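Filed under: Kitchen corner / Dish racks / Gallery

The wooden rack and the blue plate

In July I began to put together a small gallery of kitchen things that I like to look at and also like to use. The first parts were about cups and about bread boards. In this part there is one wooden dish rack and one light blue plate, on a big white table. I find that these two colors go very well together, and on a white table there is nothing to disturb them.

The rack is of the simple kind, with pegs and rails and no tray under it. I have used racks of this type for more than seven years, first in the shared kitchen on Forow street and now at home, so I allow myself a few opinions with the pictures.

1. The plate at its slot

The rails go up like a small ramp, and the pegs stand along them in two rows. The plate is held upright by its rim, with the lower edge just at the slots. I like this way to put a plate in: straight from above, slowly, with the rim between the pegs.

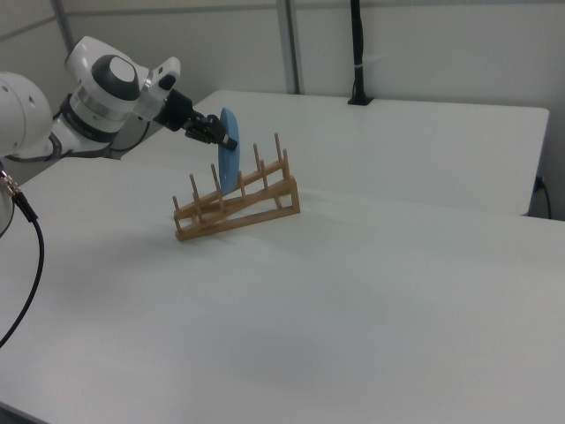
Van Acker writes that a rack with pegs is good only for flat plates, and that soup bowls always lean on each other and keep water between them. At Van Acker's house the bowls go upside down on a towel, and the rack is for plates and for nothing else.

I agree about the bowls. With deep ones I leave an empty slot between two, and it goes better, but then the rack is full very quickly. For small saucers the pegs can be too far apart, and the saucer turns a little to the side.

2. Plate and rack, apart

The rack lies flat on the table, and you can see how little wood there is in it: long rails, short bars across, and air between. The plate has a few fine rings near the rim, and the glaze shines in the middle.
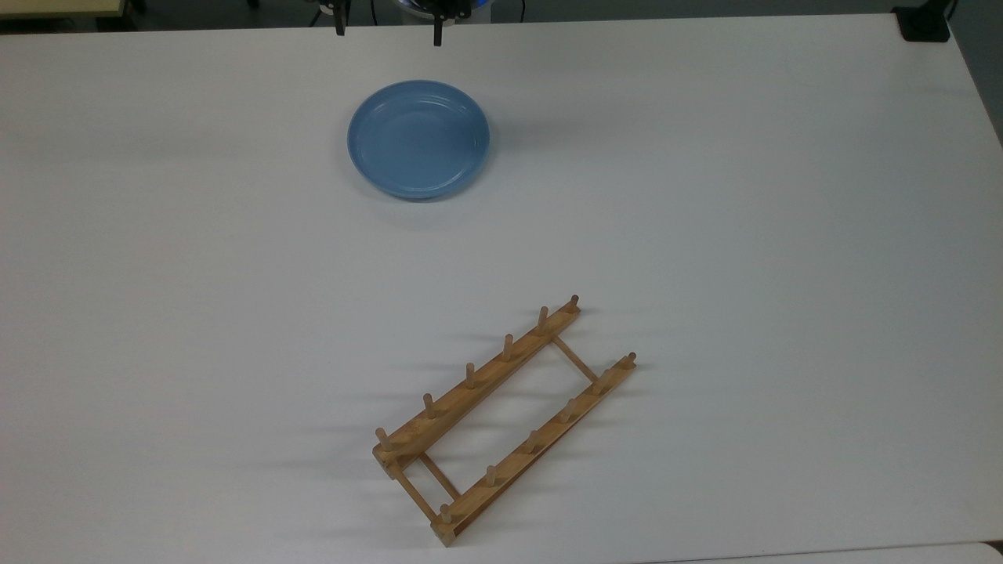 A pale wooden rack also needs some care. I wipe mine after the last dishes of the evening and let it stand open near the window. Every 4 months I rub in a thin coat of oil with an old cotton cloth and wait one night before I use it again. The ends of the bars drink the most oil, so I begin there.

The next part of the gallery will be about wooden spoons.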